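Minutes, bedroom textiles working session, Skultach, August

Present: Narendra Rastogi (chair), Vivek Malhotra (minutes). Apologies from the Primirthorpe office.

**1. Previous minutes**

Accepted with one correction: the Sillska duvet covers are washed before first use, as well as after.

**2. Linen stock**

- Stock list stands at 1,035 pieces after the August delivery from Bhatia.
- 300 pieces still have no shelf code. VM to finish coding before the next session.
- Pillowcases and small towels are to go on separate shelves. Current mixing makes the list hard to check.

**3. Folding procedure, draft 3**

NR went through the changes from draft 2.

- 3.1 Small cloths are folded on the bed, on top of the bed covering. The side table is no longer used.
- 3.2 Start from two corners. Pull the edge between them straight before making the first fold.
- 3.3 A crumpled cloth is spread out first. VM asked how flat is flat enough. Agreed wording: "no fold hidden under another fold."
- 3.4 Finished cloths go to one corner of the bed, clear of the working area.
- 3.5 Bed covering to be smoothed between runs. NR noted that creases in it make the cloth edge harder to line up. VM considers this minor. Left in the draft for now.

Blue cloth on the bed:
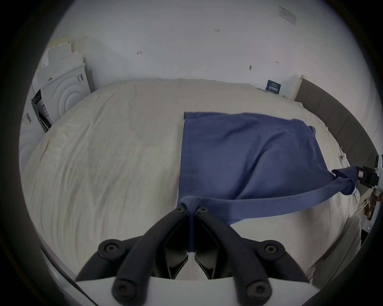
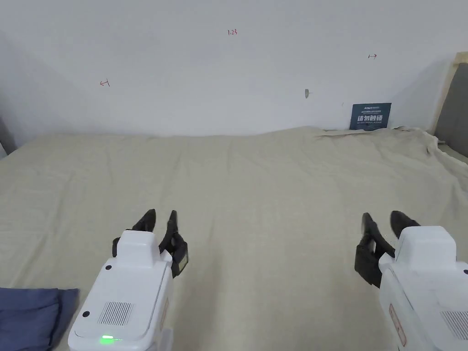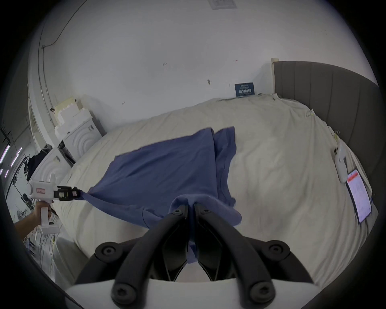
Draft 3 approved subject to the wording in 3.3. Limit of 5 cloths in the finished pile before it is moved to the shelf. NR wanted a higher limit; VM objected that taller piles slide on the duvet. To be looked at again with draft 4.

**4. Room**

- Packaging to be flattened where possible and taken to the ground floor store. Foam blocks to be kept until the return period with Bhatia ends.
- Request for a second shelf unit deferred. No price received.

**5. Actions**

- VM: shelf codes; reissue draft 3 with the agreed wording.
- NR: ask Bhatia for the end date of the return period.
- NR: send the corrected Sillska washing note to Primirthorpe.

Session closed at 4:40 p.m.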